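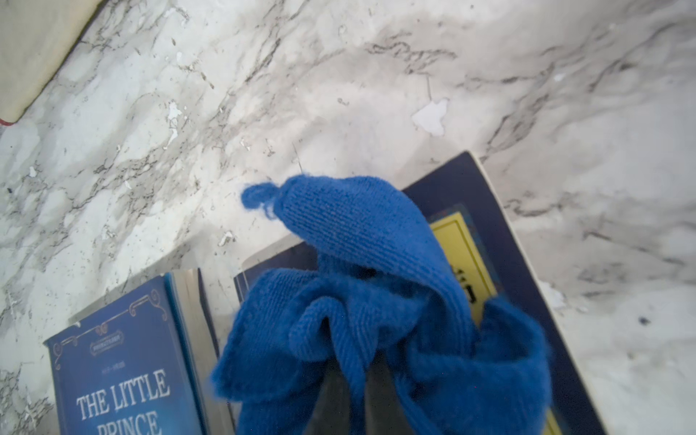
Marble-pattern top, pale flecks in the pattern.

Gusitgate House: November walk-round, checklist and comments

Last updated: Thursday, 4.40 pm

Walked by Javiera Zapata, with Gerasimos Rallis for the ground floor and boiler room. Started at the front door, finished in the yard. Marks: OK / FIX / WATCH / N/A. Comments typed up same day, so excuse the state of them. Replies from Sotiris added where he'd got back to me.

1. OUTSIDE AND ENTRANCE

1.1 Front steps, handrail firm: FIX. Bottom bracket moves when you lean on it. Top two fine. Same bracket as last time?
Reply (Sotiris): Different one. Last time was the middle. Will do all three with longer screws.

1.2 Steps, edges marked: OK. Yellow strip wearing on the third step, leave till spring.

1.3 Leaves and drains: FIX. Left hand drain full to the grid. Gerasimos cleared the top by hand, needs rodding properly.

1.4 Outside light over door: OK. Comes on at dusk. Comes on at quarter past two as well if it's gloomy.

1.5 Door closer: WATCH. Slams. Two turns on the screw made it better, then it wouldn't latch, so one turn back. Somebody see how it goes over the weekend please.

1.6 Mat flat, no curled corners: OK

1.7 Letterbox guard: OK

2. WAYS OUT

2.1 Main corridor clear: FIX. Folding chairs again, eleven feet of them, against the left wall. Moved to the store while we were there. They go in the store. There is a sign.

2.2 Rear exit opens fully from inside: OK. Stiff in the top corner, opened with one push.

2.3 Exit signs lit: FIX. Sign at the bend by the kitchen is out. Tube or battery, not sure which.
Reply (Sotiris): Battery. Ordered from Kettunen, they say next week.

2.4 Emergency lights, short test: OK ground floor. Upstairs landing dimmed quickly, mark that one WATCH and do the long test before Christmas.

2.5 Stair carpet: OK. Loose thread at the half landing trimmed off.

2.6 Assembly point sign readable from gate: WATCH. Bush.

3. FIRE

3.1 Extinguishers in place, pins in, gauge in green: OK, all except the one by the back office, standing on the floor behind the door. Needs its hook back up. Tag says serviced.

3.2 Alarm panel, no faults: OK. Panel says healthy. Weekly test book missing two weeks in the middle of last month, either not done or not written down, and for our purposes that's the same.
Reply (Sotiris): Done, not written down. My fault.

3.3 Call point test: OK. Did the one by the rear exit, heard everywhere except the far toilet with the fan on. FIX the fan or add a sounder? Price for both please.

3.4 Fire doors, gaps and strips: FIX. Kitchen door catches on the floor and has been planed crooked at some stage. Gap at the hinge side too wide, could get a pencil in. Upstairs doors fine.

3.5 Nothing propping fire doors: FIX. Wedge in the kitchen door. Took it away. Found another wedge. Took that away.

3.6 Fire blanket: OK

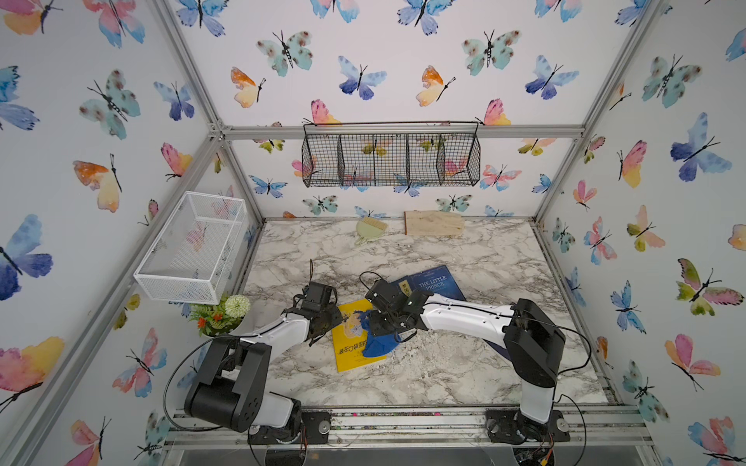 Butterfly paper on the walls, metal framing round the edge.

4. WALLS, CEILINGS, WINDOWS

4.1 Loose paper or plaster: WATCH. Back office has a lifted seam by the window, about the length of my arm. Dry to the touch. Paste would do it.

4.2 Damp: WATCH. Usual patch above the side door, no bigger than the pencil line Balthasar drew round it. New pencil line not needed.

4.3 Ceiling tiles: OK. One stained in the corridor, old stain.

4.4 Window catches, upstairs: FIX. Middle sash in the front room will not stay up. Have put a note on it. Please dont take the note off until it's mended.

4.5 Window restrictors: OK

4.6 Blind cords tied up out of reach: FIX. Two hanging. Cleats are on the wall, just need using.

5. ELECTRICS

5.1 Fuse board cupboard clear in front: FIX. Vacuum cleaner, box of jumble, a fan heater. The fan heater is a separate matter, see 5.4.

5.2 Trip button pressed: OK. Tripped, reset, clock on the cooker now wrong.

5.3 Meter read: 3,809. Last one in the book is 2,036, but I think one reading in between wasn't entered, so don't anyone panic about the bill.

5.4 Portable heaters: FIX. No test label on the fan heater, so it's in my car boot. If it's yours, ask.

5.5 Extension leads: FIX. One plugged into another behind the photocopier. Needs a proper socket there really. Grokholm quoted 1,575 for sockets on that wall and the new kitchen circuit together. Graciela to decide.

5.6 Sockets and switches, cracks or scorch marks: WATCH. Crack in the double socket on the landing, only the corner of the plate. New plate.

5.7 Labels on appliances in date: mostly. Kettle runs out in the new year.
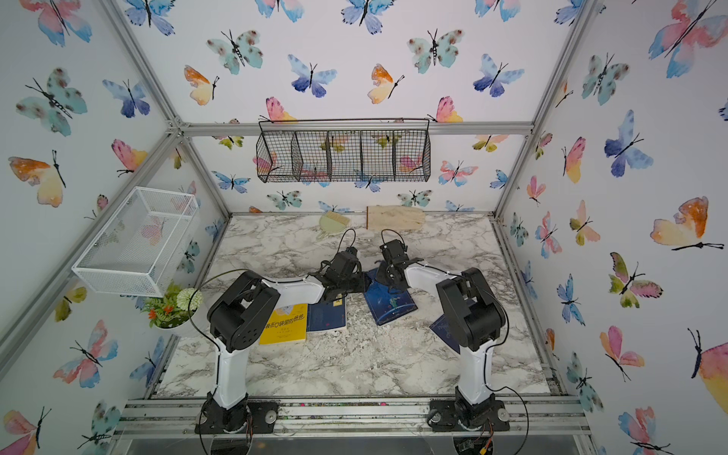
Books on the table top, the yellow paperback left of centre.

6. SHELVES, BOOKS AND STORAGE

6.1 Tall shelves fixed to wall: FIX. Bay nearest the window is only fixed on one side. Emptied the top shelf for now, heavy atlases are on the floor underneath in a neat pile, leave them there.

6.2 Heavy stuff low down: OK apart from above.

6.3 Kick stool, feet and castors: OK. Squeaks.

6.4 Store cupboard, things stacked below head height: FIX. Raffle boxes. Gerasimos nearly wore one.

6.5 Paper kept away from heaters: OK. Newspaper rack moved a bit further from the radiator, it was all right but only just.

6.6 Returned books trolley, wheels: WATCH. Pulls to the left like a supermarket one.

7. KITCHEN AND TOILETS

7.1 Hot tap temperature: FIX. Far toilet much too hot. Sign up for now, mixer valve needs turning down.
Reply (Sotiris): Valve turned down same evening. Please check again, I only had my hand to go by.

7.2 Little-used taps run through: OK, 5 minutes each, and the outside one.

7.3 Floor dry, no lifted vinyl: WATCH. Lifted by the sink. Taped. Tape isn't a repair.

7.4 First aid box: FIX. No small plasters, no eye wash. Plenty of slings.

7.5 Cleaning stuff locked away: OK. Key is where the key lives.

7.6 Fridge, temperature: OK. Something in a tub with no name on it, thrown out.

7.7 Cloths and towels: hung up and not left in heaps over the hob end. OK today. Tea towels want a boil wash.
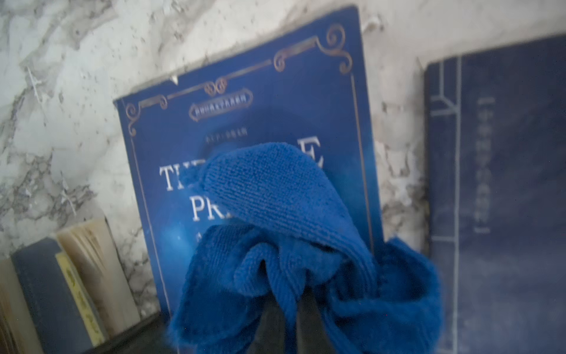

Blue towel, blue hardback behind it.

8. BOILER ROOM AND YARD

8.1 Boiler room clear of storage: OK. First time in ages. Thank you whoever.

8.2 Carbon monoxide alarm: OK, tested, very loud, apologies to the chess lot.

8.3 Boiler pressure: WATCH. A touch low. Topped up by Gerasimos. If it's low again in a fortnight there is a leak somewhere.

8.4 Bins away from building: FIX. Paper bin against the back wall again after collection.

8.5 Yard gate bolt: OK. Oiled.

8.6 Ladder chained: OK. Feet worn on one side, order new feet not a new ladder.

8.7 Bike stand: WATCH. Rocks. Tallau put it in, so ring Tallau before anyone gets a drill out.

TO DO FIRST

Handrail bracket (1.1), exit sign (2.3), kitchen fire door (3.4), shelf bay (6.1). Sotiris has the first two. Balthasar Schnyder has offered for the shelves if somebody lends him the long masonry bit. Kitchen door needs a joiner, Graciela Farías has the number for the one who did upstairs.

Not checked: loft (hatch key missing), cellar light (bulb gone, couldn't see to check it). Both go to the top of the next sheet.

Far toilet tap to be rechecked Thursday with the thermometer. JZ

Recent items
- Handrail and steps: what was done last winter
- Where the spare keys are kept (members only)
- Alarm test rota
- Store cupboard, what goes on which shelf
- Grokholm quote, scanned

This site uses cookies to remember your settings. Accept / Manage choices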